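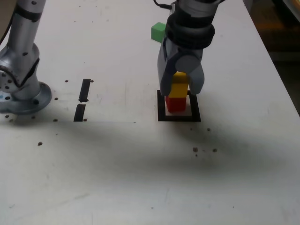 Larysa Kuzmenko wished to know whether a marked square helps a person stack neatly or merely shows up the person who does not, and asked that the question be put to the hosts at each stop. It was put at each stop, and the answers are given in this report where they were given to us.

Report of the Divstead visiting party
Open day at the Talavera Center for Tabletop Learning Materials
Submitted February 24, 2025

1. Purpose of the visit

The party attended the open day to examine building blocks and marked work surfaces before the replacement of our own stock, which is planned for July. The members of the party were Larysa Kuzmenko, Pankaj Tiwari, Yolanda Tello, Theano Sarantis and the undersigned. The Center received about 200 visitors over the course of the day and admitted them in small groups, each with a printed route. Our group was given the route that begins with storage and ends with the tables. We would have preferred the reverse, and we were allowed to go back to the tables after lunch.

2. The block collection

The collection is kept on the lower floor. Its register lists 1,948 entries, an entry being a complete set, a part set, or in some cases one piece whose set has been lost. Ms. Tello asked how part sets are treated on loan. They are lent as they stand, with a slip in the box giving the missing shapes.

Sets are shelved by unit size and then by color. The Center's staff explained that the older arrangement, by maker, had been abandoned after borrowers repeatedly took home two sets that would not sit on one another. A difference in width too small to notice in the hand is enough to give a tower a visible step, and after several levels it will lean. Mr. Tiwari tried this with pieces from a Junari set and a Rarketen set and obtained the step at the first level.

Plain colors are favored throughout the teaching collection. Red, yellow and green are the ones lent most often. Blue is also held, though the staff mentioned that it is hard to pick out in the evening sessions under the present lighting, and new lamps have been requested. Patterned and lettered blocks are stored separately and are not used for the placing exercises.

3. The tables and their markings

Room 21 is used for placing and stacking exercises. The worktops are white. A white surface gives good contrast with every color in the teaching collection, and it also displays every mark it has ever received. The party noted scuffs and smudges and was told that the tops are wiped daily and otherwise left alone. Ms. Sarantis observed that our own tables, which are varnished, look better and serve worse. A red block on a brown top is not easily seen from the back of a group.

The target for a placing exercise is a square with a black outline. It is generous in size compared with the block that is to go into it, so that a margin of white remains. The margin is useful in discussion afterward: one can say that a block stands toward a corner, or that it has more white on one side than on the other, without having to measure anything.

On the question raised by Ms. Kuzmenko, the first reply came in this room. The host's view was that the outline helps with the first block only. From the second block onward the builder looks at the block below and forgets the square altogether. A second member of staff disagreed and held that people who have begun well inside the outline go on to build more carefully. The party could not settle the matter and records both opinions.

Black tape was recommended to us for outlines on white tops. We were advised to press down the corners firmly and to replace the whole outline when one side begins to lift, as a patched side tends to come out crooked. The Center has tried printed mats. They slide, and blocks placed near the edge of a mat tip when the mat curls.

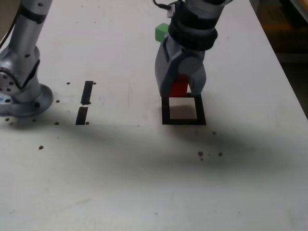
Removal of old tape was discussed at some length. The Center peels it slowly from one end and cleans the residue with warm water and a plastic scraper. Solvents were used in the past and dulled one worktop, which has since been moved to the packing area.

4. The stacking exercise

The basic exercise asks for two blocks. One color is set inside the square and a second is stood on top of it. A third piece is left on the table as a distractor, to be ignored unless the instruction names it. The instruction is always given in the same form, with the lower block named first. Mr. Tiwari considered this important and pointed out that our own cards name the upper block first in some exercises and the lower block first in others. He has undertaken to correct them.

A longer block may be used lying down or standing upright. Upright is the harder case, the area of contact being smaller, and a tall piece let go a little early will usually show it. The Center's advice was to bring the block down until it rests fully on the one beneath before releasing it, and to lift away straight. Pulling sideways is the commonest cause of a fallen stack. Ms. Tello knocked over two.

The Center keeps no score for neatness. It records whether the lower block is inside the outline and whether the upper one stays up, and nothing further. The second reply to Ms. Kuzmenko's question was given here, by the colleague who maintains these records: of the stacks that fall, she said, very few fall on account of where in the square they were begun.

5. Refreshments and access

Lunch was provided in the hall. The building is level throughout apart from the storage floor, which is reached by a lift. Parking at the north side was full by midmorning — members traveling by car on another occasion should use the lot behind the library.

6. Recommendations

The party recommends that Divstead purchase new sets from a single maker, in plain colors, and that the existing mixed sets be sorted by unit size before any are discarded. Two tables should be fitted with white tops as a trial. Outlines should be made in black tape and should leave a clear margin on all sides of the block. The instruction cards should be reissued with the lower block named first.

Ms. Sarantis asks that her preference for a smaller outline be recorded. The undersigned does not share it.

The party thanks the Center for its hospitality and for the loan of one part set, red and yellow, which is due back in July.

Vangelis Triantafyllou
for the visiting party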